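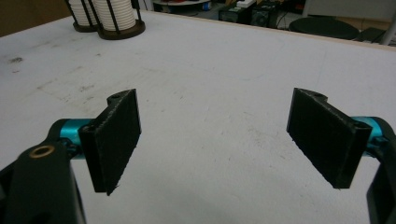 Consumer Claims, handout 4: what does "tested" mean?
18 Oct 2026 — by the course tutor
27 shares | 2 comments

Start with the word itself. "Tested" on a packet tells you that somebody did something to the product once. It doesn't tell you what, how often, or whether the thing passed. Take a white tabletop with a pair of black paddles facing each other across it, their faces covered in something dark and a little fuzzy: it looks like testing, and plenty of leaflets would stop there. A look is no evidence. Ask for the method, then for the results, and be suspicious if you only get the first.

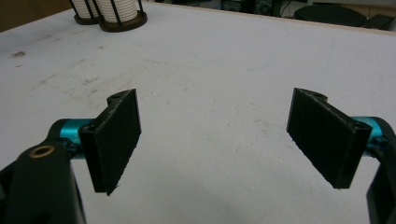 Photo: Galtine / course picture file

Our set reading is the Pesier leaflet on kitchen goods. It says 57 households tried the product and most were "satisfied". Most could mean 29. We aren't told who chose the households, whether they paid, or what they were using before. The Barbosa leaflet is better — it prints its questions — but 19 people dropped out and it never says why. I'd want to know if they were the unhappy ones.

Watch for "up to" as well. "Lasts up to twice as long" is true if a single item did.

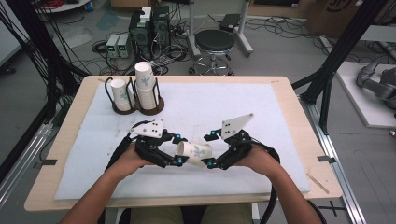 The same goes for "independent". Vadden calls its checks independent, yet the small print says the maker picked the samples. That may be harmless. It still isn't what most shoppers think they're being told.

For next time: bring one label from home and write down every word on it that could be checked. Then cross out the ones you couldn't check yourself.

Related
Handout 3: Averages and who they leave out
Handout 5: Reading the small print
Seminar notes, June: Before and after claims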